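Nendier Table Notes

Small kitchen jobs on one striped tablecloth.

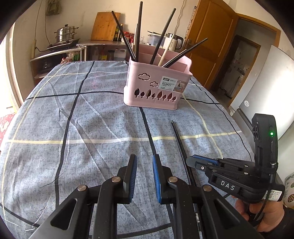

Pink basket at the far edge, one black chopstick still out on the cloth.

I put this folder together with Tsehay Tsegaye, and it's all about putting chopsticks away (yes, really!). There are 1,650 clips in 12 folders, one per session, and each clip runs up to 5 minutes.

What's in a folder
clips/ the recordings
notes.txt my notes, typos included

Every clip gets one label, either "in basket" or "on table". If a chopstick ends up leaning on the rim I call it "in basket", which Tsehay still argues with me over. Folder 2 has no notes yet, I'm hoping to add them in March.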